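Translated fiction > Dravunero, second edition: which text?

quirebinder
Posted December 14, 2006
I have both printings of Birsen Özkan's Dravunero on the desk and they don't agree. The first has 28 chapters. The second merges the two courtroom chapters and drops the letter from Sezer entirely. The copyright page says "revised" and gives no details. Does anyone know whether the cuts are the author's or the translator's?

ometti_reader
The author's. Muammer Tuncer says so in his translator's note to the second printing, page xi. He worked from her corrected typescript.

quirebinder
My copy has no note. The prelims stop at page viii.

ometti_reader
Then you have the paperback. Trakov left the note out to save a gathering. The hardcover has it.

palegray
The note says he "consulted" a typescript. It doesn't say the letter was struck out in it. I read it in March and came away thinking the cut was his. The prose either side of the gap has been smoothed in a way she never does. She leaves joins showing, and in Ometti there are whole chapters that begin in the middle of a conversation.

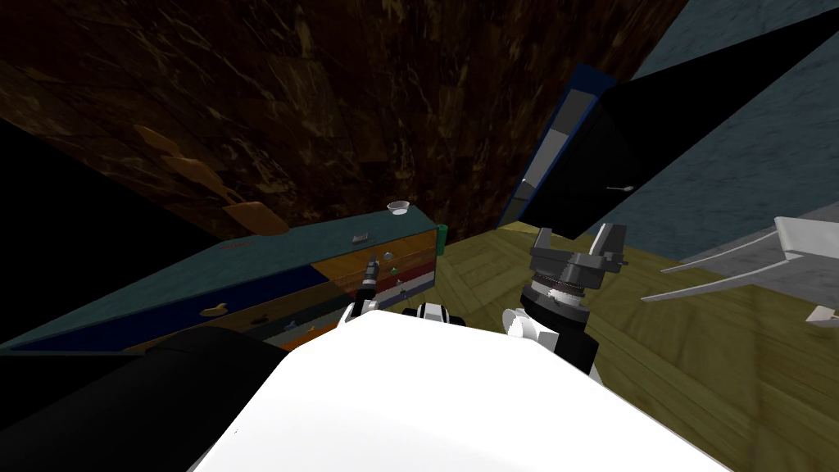 On the structure, the letter is the only place where the brother's version of the sale is given. Without it the reader has the narrator's account and nothing to check it against. That changes the book from a dispute over facts to a study of one unreliable man. I think it is the weaker novel.

ometti_reader
Disagree. The letter repeats what chapter 18 already implies, and it does so in a voice that sounds exactly like the narrator's. If the brother can't be told apart from him on the page, he isn't a check on anything.

palegray
The similarity could be the point. They were raised in the same house.

tarn_w
For what it's worth, the original-language reprint keeps the letter but moves it to the end as an appendix. So there are three states of the text.

quirebinder
That's useful. Is the wording the same as in the first printing?

tarn_w
Two sentences are different, both about the debt. I can type them out if you want them.

quirebinder
Please do. Page numbers too.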